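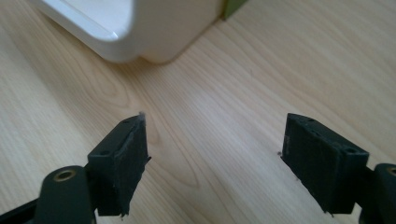

*Fig. 2. Pale wooden tabletop with a rounded white plastic object toward the back.*

## 4. Oiling and curing a wooden top

The Lorer oil leaflet promises a finish you can use the same evening. I would not count on it. The steps below are slower and assume bare or lightly sanded wood.

1. Clear the top and vacuum it. Tack cloths leave a residue on pale wood, whatever the packet says.
2. Stir the oil. Shaking puts bubbles in it.
3. Wipe on a thin coat along the grain with a lint-free rag.
4. Wait 16 minutes, then wipe off everything that still looks shiny.
5. Leave overnight and repeat. Two coats are enough. A third mostly sits on the surface and goes gummy.

**Caution:** Oily rags can catch fire by themselves. Lay them flat outdoors to dry, or soak them in water and seal them in a metal can.

**Note:** Drellex sells a "curing booster" for this job. We tried it on two offcuts and saw no difference — save your money.

6. Keep cups and wet cloths off the top for nearly two weeks.

If water still soaks in after that, go back to step 3. Wax will hide the problem for a month or so, then you have to strip it.

Revised 2025-09-17, Wouter Geerts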